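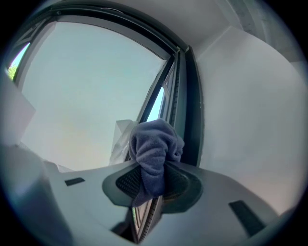

Gray-blue microfiber, big window, you get the idea.

I have owned a lot of cleaning cloths in my life and I've had strong feelings about maybe two of them. So when my neighbor Bujar Kelmendi started going on about the Sastitz window set, I nodded and forgot all about it. Then December came, the sun got really low, and every afternoon my living room windows lit up like somebody had buttered them. Fine, Bujar. I ordered the set.

What you get is a spray bottle, a bottle of concentrate, two flat-weave glass cloths and one thick drying towel. Mine came from Halilović, the hardware store over on Nelville Road, and it was in stock, which surprised me given how empty that aisle usually is this time of year. The box is way too big for what's inside. I'll get that complaint out early.

Let's start with the concentrate, because that's the part I like best. You put 4 capfuls in the bottle, top it up with cold water and swirl it (don't shake it, or you'll be waiting on the foam forever). It smells a little like pears. My old blue spray used to make my eyes sting in the bathroom and this doesn't bother me at all. It also cuts through kitchen grease much better than I expected - the window over my stove had a film on it that I'd honestly stopped seeing, and it came off in two passes.

The flat cloths are good, with a catch. Straight out of the package they leave lint everywhere. I did my whole first window, stepped back feeling very pleased with myself, and it looked like a cat had slept on it. Wash them first! The leaflet does mention this, on the back, in tiny gray print. After one wash without fabric softener they were completely different, and now I get a clean pane with hardly any streaks, even on the side that gets the afternoon sun.

The drying towel is where I go back and forth. It's lovely and it drinks up water, and for the bottom of the frames, where everything drips and collects, it's perfect. But it takes ages to dry on the line, and in a small bathroom like mine that means it's still hanging there the next morning getting in everybody's way. I'd have been happier with a third flat cloth. 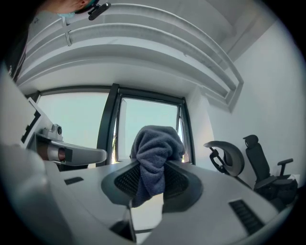 The thick and plush kind of towel.

My brother-in-law Panagiotis Omerović swears by a Skiltside squeegee and thinks cloths are for people with too much time. He came over and did one pane his way while I did the next one mine. His was faster, no question. He also got water all over the sill and my one good plant, so I'm calling it a draw. For big patio doors I'd borrow his squeegee. For old windows with lots of little panes, like the ones in my hallway, I'd take the cloths every time.

A few smaller gripes. The trigger on the spray bottle squeaks. The label started peeling the second week, so I've written the mixing amount on the bottle in marker. And you can't buy the concentrate refill at Halilović yet, only the full set, so I'm being a bit stingy with mine until they sort that out.

Would I buy it again? Yes, for the concentrate and the flat cloths. If they ever sell it without the towel and knock a little off the price, I'll get one for my mother too. She has far more windows than I do and a lot less patience.

Posted 12/14/22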